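Prandico hand-held gripper, reviewed after 500 demonstrations

We bought the Prandico to collect pick-up examples for a small grasping policy. Setup took one afternoon. The plastic fingers are stiff enough, and the camera view takes in both of them plus the floor ahead. 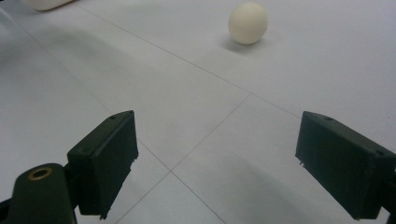 Ball pick-up on floor tile, fingers open.

Of the first 100 takes, 7 were unusable — all lost tracking on fast turns. Slower wrist motion fixed most of it. The grip gets tiring on long runs, and the manual skips calibration entirely. Good value for floor and tabletop tasks.

Aivar Krūmiņa, August 2024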